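Resetting a Bathroom Vanity with an Open-Shelf Mirror Cabinet

Flevura Home Notes - Bathroom section
Posted 2020-08-10

Scope

This procedure covers a narrow vanity with a countertop basin, a two-door base and a wall cabinet that combines a mirror with a column of open shelves. It applies to most cabinets of this layout, including the Sturance and Vornora units covered elsewhere in this section. The order of work is shelves, ledge, mirror, basin. Working from the top down keeps dust out of a basin that has already been wiped.

What you need

Microfiber cloths, one damp and one dry
Mild dish soap
A soft toothbrush
White vinegar, 200 ml, cut with an equal amount of water
A tray or shallow box to hold the shelf contents

Do not use scouring powder on glazed ceramic or chrome. Do not use vinegar on natural stone.

Step 1. Clear the shelves

Take everything off, including the towel. Start with the bottom shelf, where the tall pump bottles are, and finish with the top. Pump bottles are the most likely to tip when something behind them is moved. Set the items on the tray in shelf order.

Check each container as it comes off. Wipe the base of any bottle that leaves a ring. Discard boxes that have gone soft at the corners and move the contents to something that closes.

Step 2. Wipe the shelves and ledge

Use the damp cloth first, back edge to front edge, then the dry one. The inside corners hold toothpaste dust and need the toothbrush. Run the cloth along the ledge under the cabinet and along its underside, where splashes from the basin collect. If there is a small holder on the wall below the ledge, clean around its mounting edge as well.

Leave the shelves open for 17 minutes before putting anything back. Painted board that is loaded while damp will mark.

Step 3. Assign each shelf

Top: towel or cloth, folded, nothing else. It is the hardest shelf to reach and the driest.
Middle: small boxes, jars and lidded containers. Tall, slim packaging goes upright against the side nearest the mirror.
Bottom: the pump bottle and anything used daily.

Keep small bottles off the ledge. They get knocked into the basin when someone reaches for the faucet, and a glass one can chip the glaze.

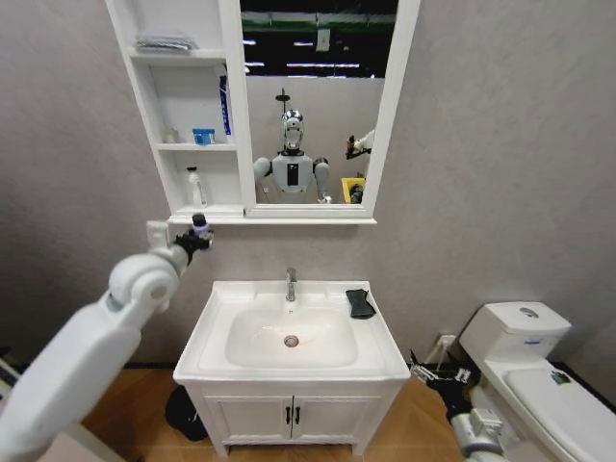 Step 4. Load the shelves

Place the pump bottle first, with its nozzle clear of the shelf above, and check that it can be pressed without lifting it out. Put shorter bottles beside it, not behind it. A short bottle with a dark cap is easy to lose behind a tall white one.

Leave a finger's width between containers. If the bottom shelf will not take another bottle with that gap, the surplus goes in the base cabinet below. Two bottles on the bottom shelf is a sensible limit for a column this narrow.

Step 5. Clean the mirror

Spray the cloth, not the glass. Liquid that runs down behind the lower edge of the frame attacks the silvering and shows up later as black spots. Work in horizontal passes and finish with the dry cloth. Check the result from the side under the ceiling lights.

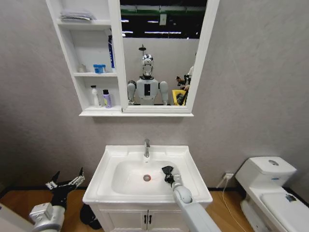 Fülöp

Step 6. Clean the basin

Rinse loose hair and grit toward the drain. Wash the bowl with dish soap, starting at the rim. The flat deck behind the bowl needs more attention than the bowl itself - water stands around the faucet collar and leaves a ring of scale. Lay a cloth soaked in the vinegar mix around the collar for some 2 minutes, then brush and rinse. Dry the chrome at once.

The overflow opening sits on the back wall of the bowl. If it has a plastic insert, brush between the spokes with soapy water. Do not pry the insert out unless you have a spare. The clips are thin and break easily.

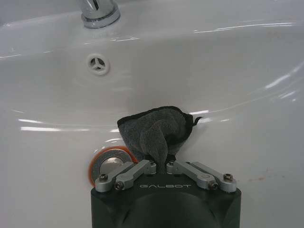 An orange ring around the stopper is a rubber seal on some basins and a stain on others, so touch it before scrubbing. Rubber gets soap and water only. If it is a stain, the vinegar mix will normally lift it in one or two applications.

Lift the stopper if it is the removable type and clear what has collected on the stem. Refit it, fill the bowl to a shallow depth and watch the level. A slow drop means the seal is not seated flat.

Step 7. Base cabinet

Open both doors and feel along the trap joints with a dry paper towel. Any damp patch should be dealt with before surplus bottles are stored underneath. Wipe the door handles last.

Repeat intervals

Basin and faucet: weekly
Mirror and ledge: weekly
Shelves: monthly
Trap and stopper: twice a year, the second time in December

Reference for this page: 3798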